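Week 4 handout: learning to grasp from a camera on the wrist

These notes go with the October lecture. If you missed it, read them alongside chapter three of the course reader, and bring the worked questions to the lab at Wynne. Saimi Honkanen takes the lab from two in the afternoon, and she will expect you to have got at least as far as the section on residuals.

Where we left off

Last time we had a robot that knew exactly where everything was. Somebody handed us the pose of each object, we planned a path, the hand closed, and we went home happy. This week we take that gift away! All the robot gets is a picture from a small camera on its wrist, and out of that picture it has to work out how to move.

I love this topic, and I hope some of it rubs off. You start with a grid of coloured pixels and finish with a hand closing on something, and every step between the two can be written down and argued about.

The set-up

Call the picture at time t the observation, o(t). Call the small movement we ask of the hand the action, a(t). An action has seven numbers in it: three for shifting the hand, three for turning it and one for how far the fingers open. The policy is whatever turns o(t) into a(t). For us it is a neural network, but nothing in the first half of the lecture depends on that.

We train it by copying. A person steers the arm through the task, we save each picture together with the movement the person made, and the network learns to give the same movement for the same picture. This is behaviour cloning, and you should be able to write its loss from memory: the squared difference between the person's action and the network's, averaged over all the saved pairs.

The teaching set is called Flarkitz. It holds 499 demonstrations of picking up and placing toy bricks, all steered by hand. We train on 313 of them, keep 122 back for testing, and leave the rest for you to tune on. Please don't peek at the test ones. (Every year someone does, and their numbers look lovely until the lab.)

Why the wrist?

A camera fixed to the ceiling sees the whole table, but the hand gets in its way at just the moment you care about. A camera on the wrist moves with the hand, so the fingertips always turn up in the same part of the picture. That is a big help. The network doesn't need to learn where the hand is; it only needs to learn where the brick is compared with the hand.

There is a price. The view changes every time the arm moves, and things slide out of sight. If the target leaves the picture, a policy that looks only at o(t) has no memory of it at all. We'll come back to this in week six, with recurrent policies.

Errors that grow

Suppose the network makes a small mistake at each step. In ordinary image labelling that would be fine, as one wrong label doesn't spoil the next. With a robot, a small mistake moves the hand to a place the person never went, so the next picture is a little strange, the next action is a little worse, and off it drifts. If the chance of a slip at each step is e, and the task takes T steps, the expected cost can grow with T squared. Work through the proof in the reader at least once – it is short and rather pretty.

Jouko Kokkonen's fix, which we use in the Cullgate code, is to have the network predict the gap between a rough guess and the person's action. The rough guess comes from a simple rule: find the target colour, work out how far it is from the midpoint of the fingertips, and move that way. What the network learns is called the residual. On our data it needs far fewer demonstrations to reach the same score, and I still find that exciting.

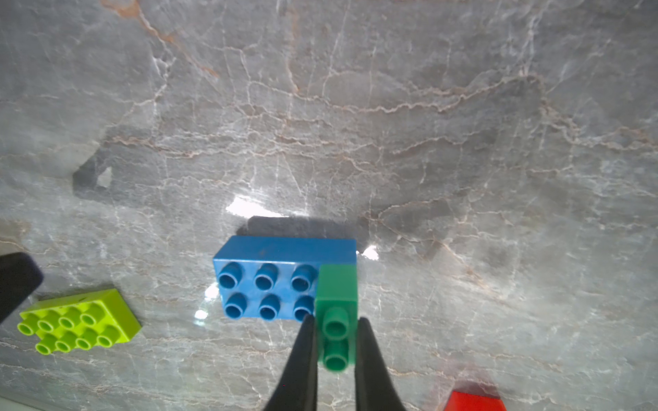
The rough guess works on colour, so the first thing to ask of any view is whether colour alone can pick out the target. Suppose the target is the green brick between the two black fingers. It overlaps one end of the blue brick, and over to the left there is a second brick in lime green. A careless threshold on green will catch both, the average position will land somewhere to the left of where you want it, and the rule will pull the hand away from a brick it was already lined up with. Then look at the glare on the marble. Those white patches have almost no colour of their own, so a hue measured there means very little, and you should mask out the brightest pixels before doing anything else.

Try this on paper first. Write the rule with one threshold on hue, then add a second on brightness, and say which of the two greens each version keeps.

How far does the residual get you?

With the single threshold, the network has to undo a bad guess as well as learn the fine movement. It can do that, given enough data. Saimi trained on a cut-down set of 197 demonstrations and compared the two versions. The better guess won clearly, and the gap was widest when two bricks of similar colour were on the table at once. With only one brick out, there was hardly any difference between them.

For the lab

Get the Cullgate code running on your own machine beforehand. The set-up script fetches Flarkitz for you, but it is slow. Groups using the Fluneck arm should check the finger opening before loading a policy, as its scale runs the other way from ours.

Bring a plot of the training loss with and without the residual, and your answer to the two-threshold question. If your loss goes down nicely and the arm still misses, bring that too – it makes a very good starting point for week five.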